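Jeferson Frota was 70 before he wrote a single story down, which surprises people who have sat through one of his dinners, because the man can make a trip to the hardware store last through dessert. His collection of stories about Barros, the small river town where he grew up, came out in January, and when I called to ask about it he put the kettle on first and told me to get comfortable.

"My mother was the storyteller," he said. "I was the one under the table, listening when I should have been in bed. She would talk to the neighbors at 4 in the morning, before the bakery opened, and I thought everybody's mother did that."

The bakery was called Nurero, and it turns up in nearly every chapter. His parents ran it for most of his childhood, and he still remembers the sweet rolls, the broken bell over the door, and the customer who paid in eggs (she gets a chapter of her own, and she deserves it).

He wrote the first draft by hand, in school notebooks. Then his granddaughter talked him into typing it up, and that took two winters.

"I type with one finger on each hand," he told me, laughing. "I lost a whole chapter once, the one about the flood. I was so angry I went out and washed the car. Then I came back and wrote it again, and I have to say it was better. Shorter! My wife was very pleased that it was shorter."

I asked whether anyone back home had complained about how they came off in the book. He took a long time with that one.

"My cousin called me up. She said, 'You made me sound bossy.' I said, 'I took out the worst parts.' We didn't talk for a week, and then she ordered four copies for her church friends, so I think we're all right."

There is sadder material too. The ferry that ran from Barros over to Cloleo stopped when the bridge went in, and his father, who had sent bread across on it every morning, never really got used to the quiet. Jeferson read me that passage over the phone, slowly, and had to stop once to drink his tea.

These days he writes after breakfast, at a desk in the spare room, with the radio off and the door open in case somebody wants to come in and talk. A second book is coming along, mostly about his years as a young man in the city.

"I have the beginning and I have the wedding," he said. "Now I need the middle. Call me next winter, and I'll tell you if I found it."

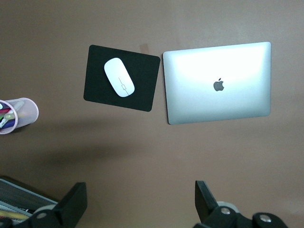
2 min read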